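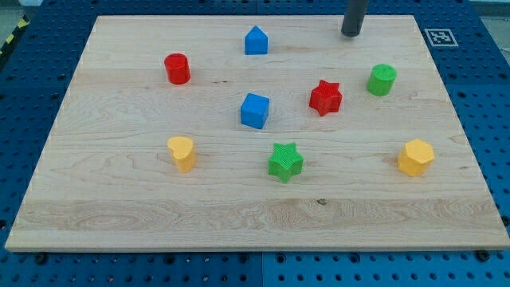 Ilir Stojanovska
Contributing editor, Automation and Work

Chore automation

Chore automation is the use of machines to carry out the small manual tasks of homes and workshops, such as putting objects away, clearing a table, folding cloth, loading a dishwasher, sorting parts or wiping a surface. The term is used mainly for machines that must handle many different objects in a place that was arranged for people. Machines that do one fixed job, such as the washing machine or the bottle filler, are normally treated under household appliances or industrial machinery.

The question of whether machines can do chores yet has no single answer. Some chores were automated long ago, some are done well under limited conditions, and a large group is still done by hand almost everywhere.

Background

Early household machines solved a chore by changing it. A washing machine does not rub clothes against a board as a person did, and a dishwasher does not hold a plate. The work before and after the machine stayed with people: the clothes must be collected, sorted, hung and folded, and the plates must be scraped, placed in the rack and returned to the cupboard. Most research in chore automation is concerned with this remaining work.

On the shop floor the development was similar. Robot arms took over welding, painting and the moving of heavy parts, where each part arrives in the same position. Tidying a workbench, or picking mixed parts from a box, was left to workers, because the position of things is different every time.

Tabletop tasks

Much of the study of chores is made on a table, with simple objects. Colored blocks in the shape of cubes, cylinders, stars, hearts, prisms and hexagons are a common choice. They are cheap, they do not break, and a person can say in a few words what should be done with them: put the red star next to the blue cube, move the yellow pieces together, push everything to one side. A robot that receives such a sentence must find the right piece, decide where to touch it, and leave the others in peace.

Shape matters more than it may seem. A cylinder turns when it is pushed away from its center. A star can catch a neighbor with one of its points. A cube that is turned at an angle will slide in a different direction from a cube that is met flat on one side. When the tool is a single rounded tip and has no fingers, the robot can only push, and each push must be corrected by the next one.

Pushing is a modest skill, but it appears in many chores. People push crumbs to the edge of a table, slide a pan to the back of the stove and press books together on a shelf. For this reason it is often studied before grasping.

Tasks by difficulty

Floor cleaning is the household chore in which machines are most established. The robot needs to touch almost nothing, and a missed corner does no harm. Cables, socks and high thresholds are still a problem.

Picking up rigid objects from an open surface is possible with many present systems when the light is good and the objects are not pressed together. Speed is lower than that of a person.

Loading and unloading dishes is more difficult. Glass is hard to detect with cameras, plates stand close to each other, and a small error in force may break something.

Cloth is among the hardest materials. A shirt has no fixed shape, and the machine must first find out which part it is holding. Folding has been shown many times, usually with clothes of known type that were placed on the table by a person.

Tasks that join many steps, for example "clean the kitchen", remain open. Each step can fail, and the failures add up. A robot must also notice that it has failed, and this is a separate ability which was neglected in older work.

Measuring success

Results in this field are difficult to compare. One group counts a task as done when the object touches the target, and another asks that it stand there without help. Some allow several attempts. The number of trials is also different from one report to the next.

The Bremmont protocol, written by Đạt Tiêu, was an attempt to make the reporting more equal. It asks for 48 trials of each task, with 3 starting arrangements that the robot has not met before, and a time limit of 135 seconds for each trial. It also asks that every touch by a human helper be written down. Critics have said that the time limit is too generous for shop-floor work, where a worker would finish in much less, and that the protocol says nothing about noise or cost.

A second measure, used at the Hamard workshop, is the length of time that a machine can work without help. In small factories this is often considered more useful than the rate of success, for a machine that calls a worker every 20 minutes does not free that worker for another job.

Use in homes and workshops

Workshops have taken up such machines sooner than homes. A workshop can fix the lighting, bolt down the table, mark the floor and train the staff. At Popescu, a maker of small fittings, one arm sorts finished pieces into trays during the evening shift, and a worker empties the trays in the morning. The firm kept its manual sorting bench for pieces with an oily surface.

Homes offer none of these advantages. Rooms are narrow, objects are moved daily, and children and animals are present. Safety rules limit the weight and speed of the arm, and this limits also what it can lift. The Biltoder household arm, which was mounted on a rail above the kitchen counter, could put away cups and cutlery but had to be stopped when a person came near the counter.

Price is a further obstacle. A family compares the machine with its own unpaid time, and a workshop compares it with wages.

Open questions

It is not settled whether one general machine or several special ones will be the better way to automate chores. Supporters of the general machine point out that houses are built for the human hand and reach. Others reply that the most successful household machines so far look nothing like a person.

It is also discussed how far skills learned with blocks on a table can be carried over to real objects. Colors and shapes can be changed with little trouble, but weight, softness and dirt are harder to represent.

See also: Domestic appliance; Bin picking; Robot safety; Housework

Last revised 10th December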